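Somside Community Cookbook - second progress report
For the Karpenko Fund
13th August

Dear all,

You asked for a short report at the halfway mark, and we are at the halfway mark in the sense that half the money is gone. The book itself is further along than that in some chapters and nowhere at all in others. Soups are finished. Desserts are finished twice over. Vegetables are a page and a half, most of it cabbage.

Recipes received so far: 341. The application promised you a book with a recipe from every street in Somside, and we have every street except Marnunach Road, where people are friendly, invite us in, feed us very well and decline to write anything down. We are going back with a notebook and will try to write while chewing.

The submissions lean heavily on potato salad. The tasting group met in the library kitchen and got through 9 versions in one evening, then voted to print two of them and to apologize privately for the rest. One of the losing cooks has asked for her bowl back. It has been returned, washed.

Testing is slower than planned. Family recipes were written for people who already knew how to make them, so "bake until right" is a common instruction, and one fish pie leaves out the fish. Each recipe is now cooked by somebody who has never seen it before, with a pencil handy. This adds a week to every chapter but has saved us from at least one cake calling for a cup of salt. The contributor stands by her handwriting and says it is clearly an "s" for sugar.
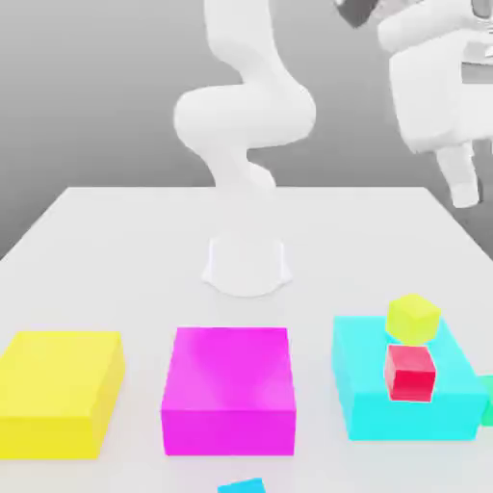
On translation, the news is good. Eight of the handwritten recipes came in languages other than English, and all eight are now translated and checked with the families. Measurements were the hard part. "A coffee cup" means one thing in one household and a good deal more in the house across the street, and we ended up visiting with a measuring jug. The originals will be printed beside the English, stains included where the cook agrees.

Printing has been awarded to Tarulano, who gave the lower quote and also sent paper samples that survived being dripped on. The other printer's samples did not. The spiral binding costs more than the glued one, and we have gone with the spiral anyway, having tried to hold a glued book open with a jar of pickles. The difference comes out of the launch party line, which will now involve less wine and more of the potato salad.

Money: spending on paper, ingredients and translation is within the budget you approved. Spending on butter is over. We have moved the shortfall out of travel, which was generous for a project that takes place within walking distance. Receipts are attached, and we are sorry about the condition of a few of them.

Still to do before the next payment:

Finish the vegetable chapter, or rename it Cabbage.
Get signed permission slips from the last of the contributors.
Settle the index, where dumplings currently appear under four spellings.
Proofread everything, with somebody who doesn't cook and somebody who does.

We would like to ask for one change to the agreement. The print date was set before we knew how many recipes needed a second round of testing, and we would like two extra weeks. The total cost stays the same. If the answer is yes, a one-line email is plenty. If it is no, please tell us soon so that we can start leaving out desserts, and decide among ourselves who has to make those calls.

The Somside Cookbook Group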